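Progress report to Grewal - the Besis room, second report
15 Jun 2020

Hello all,

You asked for something shorter than the November report, so I'll try, though you know what I'm like once I get going. The short version is that the bedroom end of the hall is up and in use, the laundry end is getting there, and we've spent less than I feared on bedding and more than I hoped on the floor.

The floor first, as that was your biggest question. The polished concrete is done and it looks lovely (a bit too lovely, you can see every ceiling light in it). We had put down 3000 for it and that's all gone, plus a little from the contingency, which I've shown on the sheet Avimach sent over. I don't expect to touch that line again.

Now the bed. It's the big one with the grey upholstered headboard and the light wooden frame, and it has turned into the place where most of the tidying practice happens. People come in, find a bed with things left all over it, and put it straight - that's the whole session, really, and it's much harder to do well than it sounds! We started with far too many bits and pieces and everyone got in a muddle, so I've cut it down to the sort of thing you'd find on any bed at the end of a long weekend. An empty-the-pockets sort of mess, if that makes sense.

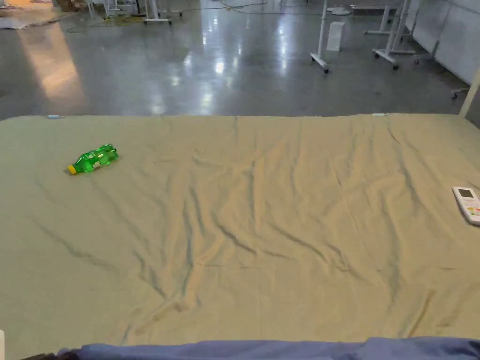
The sheets have been my main headache. We bought the beige ones from Itanley in the spring and they crease if you so much as look at them. I did wonder about asking for money to replace them, but the people who use the room seem to like a sheet that needs smoothing, as it gives them a proper before and after. So they're staying, and the 2000 for linen is hardly dented. I'd like to carry what's left over to the autumn if you're happy with that.

What we have changed is the order of doing things. The old plan had the sheet pulled flat first and the small things picked up afterwards, and of course they all slid about or ended up in the folds. Now it's bottles and rubbish off first, then remotes, phones and pens into one spot, then any cloths folded, and the sheet last of all. It takes longer to explain but people remember it. I've rewritten the card and will post you a copy once I've fixed the spelling.

We've run 102 sessions since the last report, against the 90 we'd promised, and I'm really pleased with that. Seven of them were cut short, mostly on the days the floor people were in. Feedback has been good on the whole, with one steady grumble: there isn't anywhere by the bed to put things down. I keep hearing it and they're quite right. A bedside table and a small bin would sort it out, and I've put both on the list at the end.
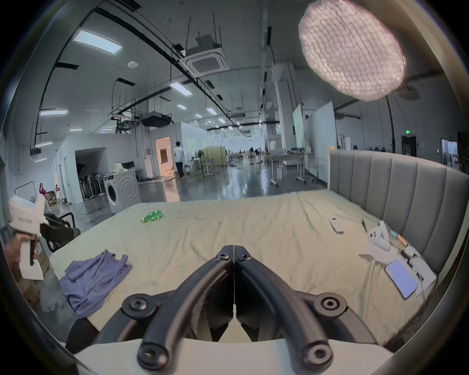 The bed with things left on it, with the washing machine and the fans behind.

The laundry end still needs a bit of love. The washing machine is in position, but it has become the spot where clean things get dumped, and I'd like some proper shelving there before we write any sessions around it. The fans can stay in their alcove for now. There are also too many cardboard boxes about the place and I am working through them, slowly - flattening them is a Friday job that keeps turning into a Monday job.

Things I'd like a yes or no on, please:

Carrying the unspent linen money over to the autumn.
A bedside table and a bin, out of the furniture line.
Shelving for the laundry end. I have one quote and am waiting for another.
Keeping the sessions at their present length until the shelving is in.

The next report is due in November and should have the laundry end in it properly. If anyone from Grewal fancies coming over before then, do! Mornings are best, and you'll be handed a sheet to fold.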